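Rinholm raises the rent on counter space

The Rinholm building will charge tenants for time in its shared kitchen starting in January, ending four years of free use and, presumably, of dinner parties.
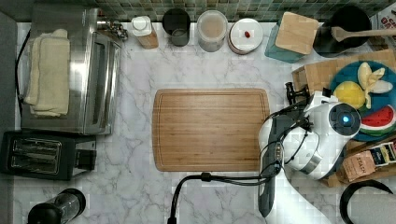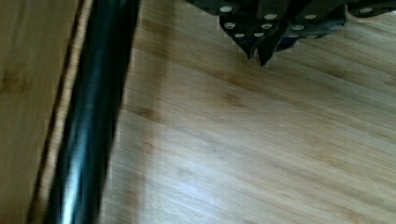
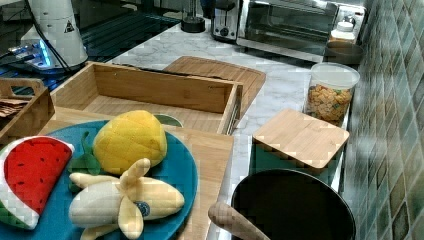

The new rate is $12 an hour, with the first five hours each month free. Archana Chaudhary, who manages the building, said repairs cost 4,000 dollars last year - most of it plumbing. Tenants are unconvinced. A marble-look counter and a green tile backsplash are nice, said Lucero Pacheco of the third floor, but she can make toast upstairs for nothing. Bookings open at 9 a.m. and toast, Chaudhary confirmed, counts as cooking.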